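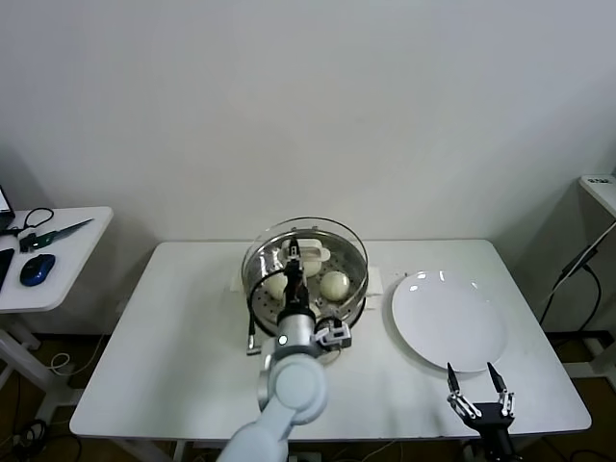
# Review of the Truvik two-arm kit for kitchen tasks

Lautaro Espinoza and Brenda Ledesma, Pranarville
Advisor: Joonas Pitkänen

Our department has the Truvik kit on trial until October. We were asked whether it is good enough for the second-year lab course. We chose food handling as the test, with steamed buns, a steamer pot and a plate, all ordinary kitchen items.

## What the kit includes

The kit comes with 2 arms, a parallel gripper for each, wrist cameras and the control software. The manual has 302 pages. The section on calibration is clear, but the section on gripper force is short and we had to write to the supplier, Camham, for the missing settings. They answered the next morning. 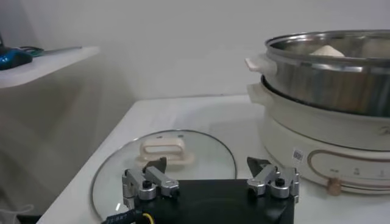
## Setup and use

Mounting the arms was easy. Cable routing took longer, and the manual gives only one drawing for it. We controlled the arms by hand first and saved 200 runs before trying any automatic motion.

The fingertips are narrow and hard. They suit handles and thin edges. Soft food needs a low force setting, and the default is too high for a bun. Amancay Yáñez suggested soft covers for the tips, which Camham sells separately. We did not order them. 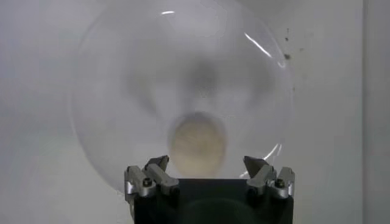 Clear objects were the hardest part for the software. Glare changes with the angle of the wrist, and the object detector that comes with the kit often lost the outline of a lid. We switched it off and set the grasp points manually.

## Cost

The yearly license is $1,883 after the trial. Spare fingertips are extra.

## Recommendation

We recommend the kit for the lab course, with the soft covers added to the order. The detector should be tested again after the next software update.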